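Finger swap on the two-arm bench, part two

I refitted both arms with the angular Ernitz fingers this month and reran the table-setting task. The old Hanix set had flat parallel pads and lost its hold on thin handles. Firmware on both controllers is unchanged and the Stillov supply stays at its earlier current limit.
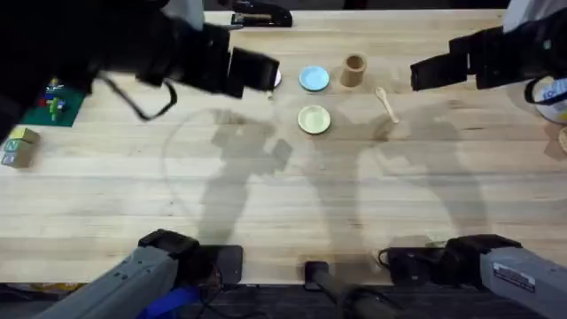
Closing force was set once per arm and left alone. The fixed view gives plate position well enough, but depth at the rim is poor and handle angle is worse, so the final approach runs on the wrist camera. Toàn Quan wrote the handover between the two. It fires late on the left arm, which I put down to cable drag.
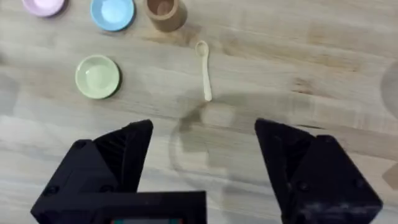

The spoon is the hard item. I align the jaws across the handle and close at reduced speed. Of 74 attempts with the Ernitz fingers, 2 failed, both on the left arm. Plates are gripped at the rim, where the sloped inner face helps only if the wrist pitch is right. The training set now stands at 2,325 episodes and I want 3,000 before I touch the Bustos controller.
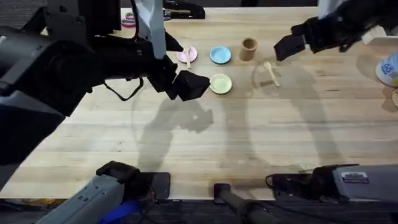

Graciela Henríquez writes that she would redo the left arm's tool calibration before blaming the cable, as a small offset at the fingertip delayed her own handover in the same way. I will run that first and post the logs in September.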